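When the Cup Doesn't Let Go: notes on a stuck-release fault

Speaker notes, Skollwood lab session
By the Skollwood bench team
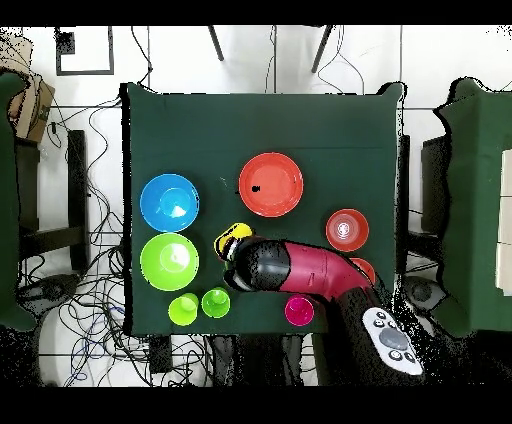 Page last changed: Jun 19, 2021

Start with the setup, keep it short. One arm, one table, green cloth, plastic dishes. The task is sorting: pick up a cup or bowl, carry it, put it down with the others of its kind. The arm in the picture has the yellow cup in the gripper. Point to the cup, then move on. Most people in the room have seen a pick-and-place task before.

The fault. In October we had a run where the gripper closed on a cup, carried it to the right place, and opened. The log said it opened. The software took the log at its word and sent the arm off to the next dish with the cup still in its fingers. It came down on a bowl, cup first. The bowl shot off the table and the arm kept pushing down into the cloth until the force limit stopped it.

Pause. Say clearly that no one was hurt. One person was standing within reach of the arm at the time, and that is why this is a safety talk as well as a software talk.

What we thought it was. First guess was the gripper. We took the fingers off, cleaned them, put them back and ran the same task 30 times with no fault. Second guess was the cable. We swapped it and got the fault again on the same afternoon. (If someone asks: yes, we should have kept the old cable on and tried harder to make it fail. We lost a day to that.)

What it was. The Prenix controller reports the gripper as open when the open command has been accepted. It does not wait for the fingers to move. Most of the time the gap is too short to matter. When the fingers are slow, the arm lifts while the cup is still held. Thin rims make this worse — the rim bends a little under the grip and hangs on the pad.

Go slowly here, people get lost. Two separate things have to happen:
The fingers are slow to open.
The arm leaves before they have finished.
Either one alone does no harm. We went back through the logs from that week and found 21 releases where both happened. In 4 of them the cup came up with the arm. The others dropped late, a little above the table, and we had been writing those down as "rough placement" and carrying on.

That last part deserves a minute. We had a name for the symptom, so we stopped looking at it. Ask the room if they have a label like that in their own run sheets. Wait for an answer.

The fix. We now read finger position and hold the arm still until the fingers are past the open mark. If they don't get there in time, the arm stops where it is and asks for a person. The Restrepo team tried a version that shakes the wrist to free the cup. We decided against it, having seen a bowl leave the table once already.

Stop button. Say where yours is kept. Ours used to get moved to make room for dishes. It now has a marked spot, and a run does not start until someone has checked it. The person running the task stays outside the reach of the arm, including when a cup tips over and it would be quicker to lean in and set it upright. Stop the arm first, then fix the cup.

Still open. We don't know why the fingers slow down. Pimance has one of the grippers for testing and has not sent results yet. Heat is one idea, dust in the slide is another. If asked for a date, say we don't have one.

If there is time, show the log from the October run next to one from after the fix. Zoom in on the release, the rest is hard to read from the back of the room. Skip the force plot unless somebody wants it.

Questions. Leave the log up during questions, people usually want to go back to it.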